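Dec 22, 2024, Wodmont, main room

Lights day! Shengli Su and I went through the ceiling before the benches move, and I'm really pleased with how it reads now. The long fitting down the middle does most of the work, and I love the dome pendants at the far end (keep them!). Glare on the glass partition still bothers me, so try the Clitero diffusers there, 2 to start.
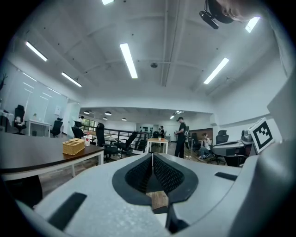 Ceiling looking to the far end, pipe and pendants.

Ask Gilbert for the November wiring sketch.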